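About Listberg

Listberg evaluates whether general-purpose machines can do ordinary chores in homes and on shop floors. We do not build robots and we do not sell them. Manufacturers, facility operators and insurers send us a task and a control policy, and we report how often the task gets done, how long it takes and what goes wrong.

The company started as a two-room consultancy in Tranddale, writing acceptance tests for conveyor and palletizing cells. Those tests were simple to specify. The part arrives in a known place, the cell picks it up, and a counter goes up by one. When clients began asking about sweeping, tidying, carrying and wiping, the old test format stopped working. A chore has no fixed start position and often no agreed finish. Most of our method comes from dealing with that problem.

What we test

Our chore list has 168 entries, divided between household and shop-floor work. Each entry states the start condition, the allowed time, the finish condition and the faults that end a trial. "Clear the floor" is one entry. "Clear the floor with rugs down" is a separate one, and scores on the two should not be averaged. The list is revised every June. Entries are retired when the wording turns out to allow a pass without the work being done, a more common event than we would like.

Every policy is run in simulation first. A standard simulation block is 800 trials per entry, with lighting, floor friction and starting pose varied between trials. Policies that clear the block move to the physical floor in Tranddale, where a block is 300 trials. We publish both scores side by side and do not combine them.

Locomotion comes before everything else on the list. A humanoid platform that cannot cross a furnished room at a steady pace is not scored on carrying, wiping or picking up. The crossing trials use domestic interiors with rugs, stairs, seating and strong side light, and the walker is given no map of the room. 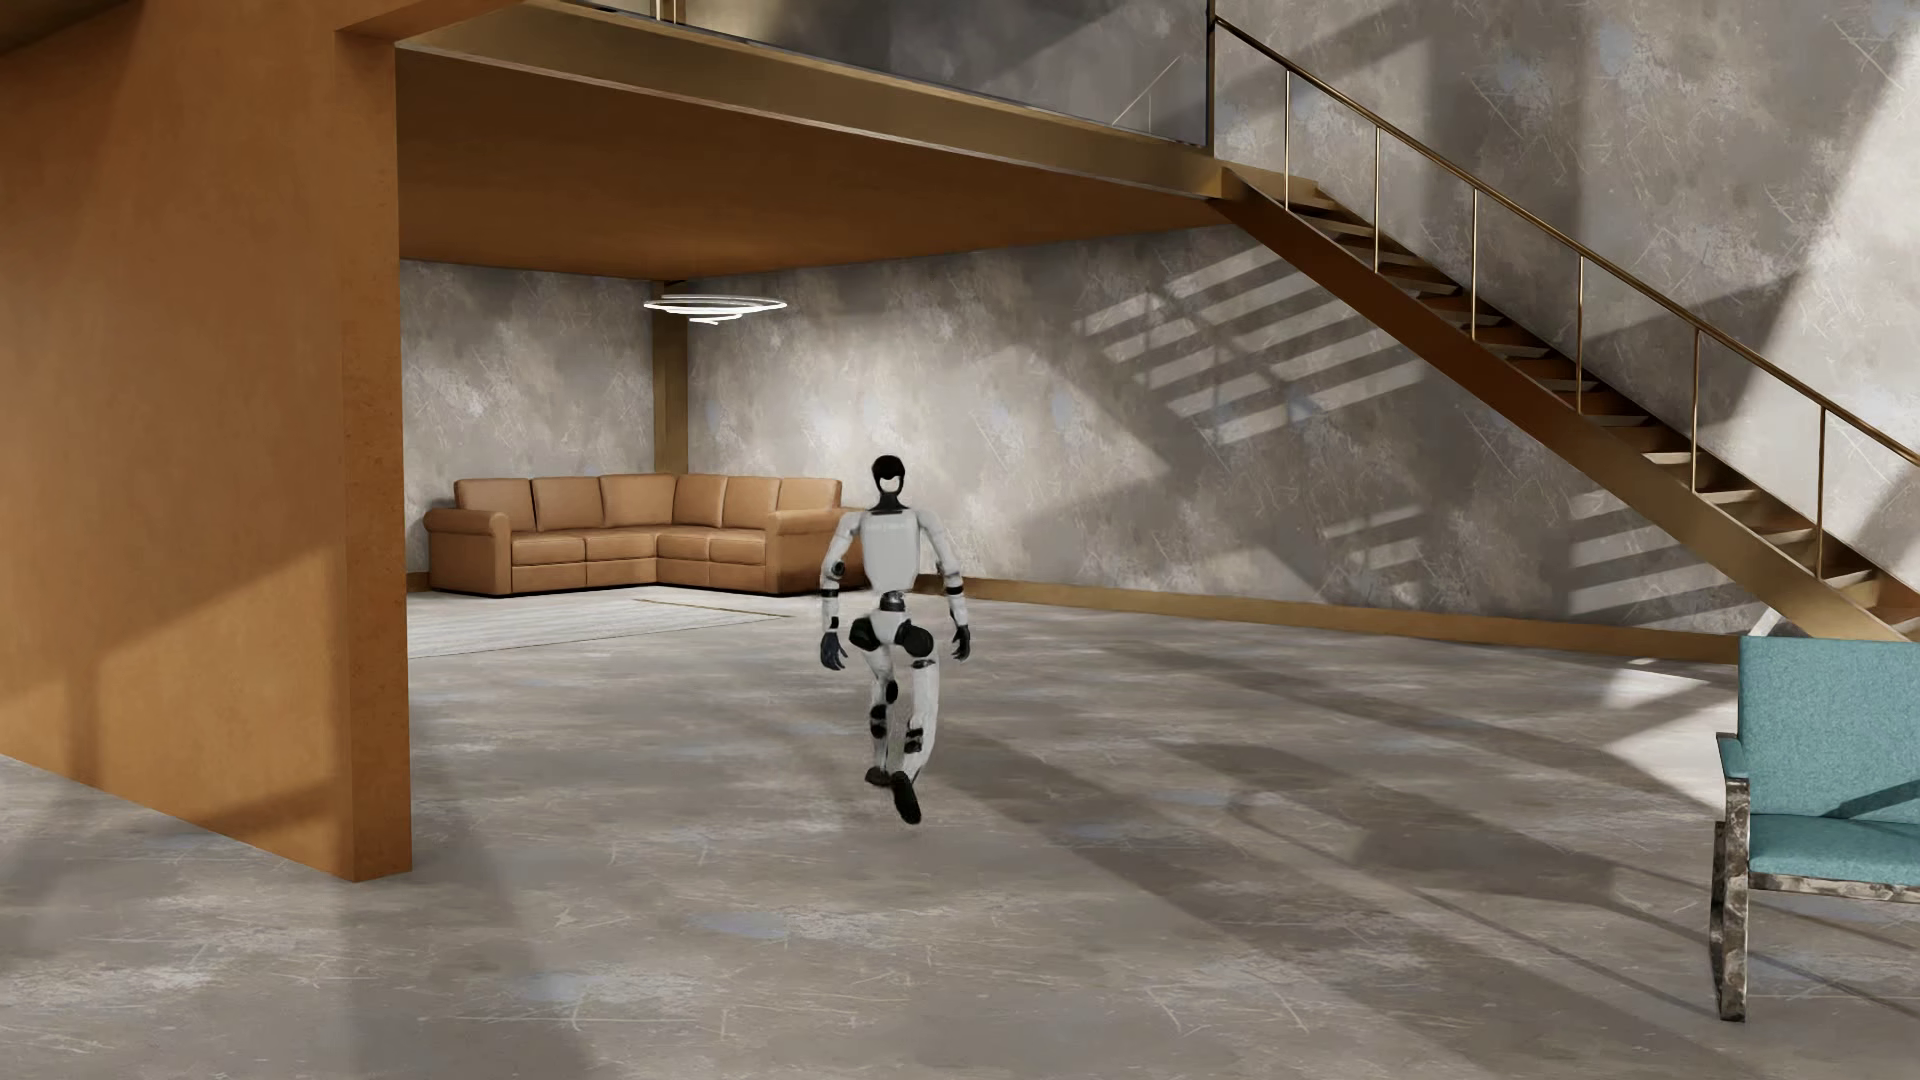
Can a humanoid robot do the housework yet?
Parts of it, slowly, and with someone close by. Walking across a level room is dependable on most platforms we have tested. Picking up a known rigid object is fair. Folding, scrubbing and anything involving a full trash bag remain poor, and no platform has passed every household entry in a single block.

How we score

A trial ends in one of 3 results: done, not done, or stopped. "Stopped" means a person or a safety limit stepped in, and it is never counted as a partial success. We also record time against a human baseline measured on the same entry. Clients sometimes ask us to leave the baseline out of the report. We keep it in.

Shop-floor entries are scored the same way, with one addition. The machine has to leave the work area in a condition where the next shift can start. Several policies place every part correctly and fail on this point, usually with a tool left in a walkway.

Floors

Floor care makes up a larger share of the list than visitors expect. Worn concrete is harder than tile or sealed wood for a cleaning policy, mainly on the perception side. A scratch, a stain and a spill can look alike to a camera at a low angle, and a policy that treats every dark area as dirt will go over the same spot until the time limit. We keep a set of marked and unmarked surfaces for this purpose. False alarms are reported separately from missed dirt - the two faults cost an operator different things.

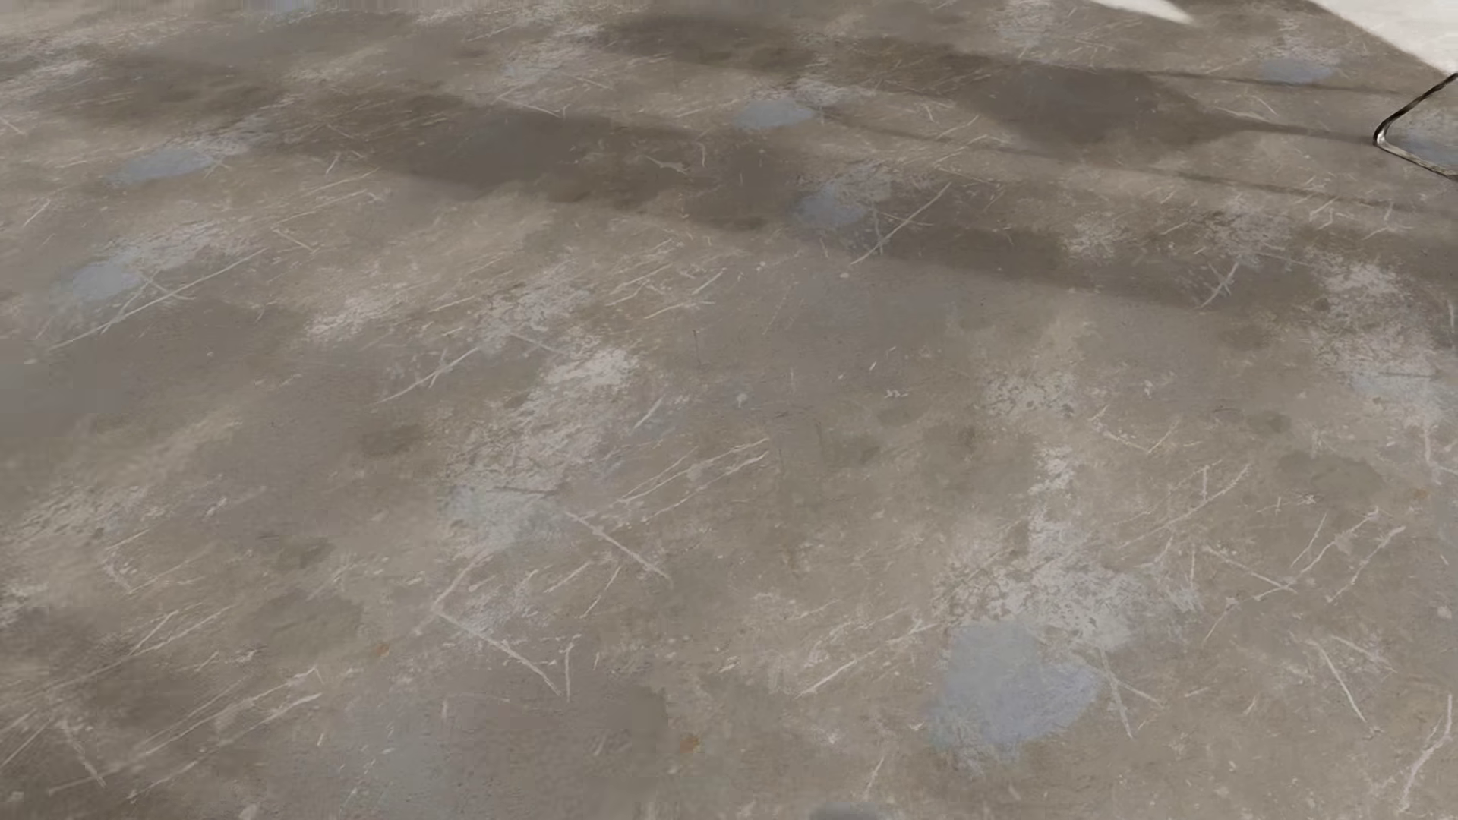
Bare concrete with scratches, dark stains and bluish-gray patches, simulated.

Who we work with

The simulation tools are maintained jointly with Sellex, which supplies the contact and friction models. Farkas builds the physical fixtures, including the shelving, sink and workbench used in the Tranddale blocks. Neither firm sees client results before the client does.

We take no payment tied to an outcome. A client may withhold a report from publication, but may not publish part of one. Failed blocks can be repeated once the policy has changed, and the earlier score stays on record next to the new one.

Visits and inquiries

The physical floor is open to prospective clients on Wednesday afternoons by arrangement. Please send the chore you have in mind, the platform and the control rate with your first message. If the chore is not on our list, describe what a finished job looks like. We can usually work from that.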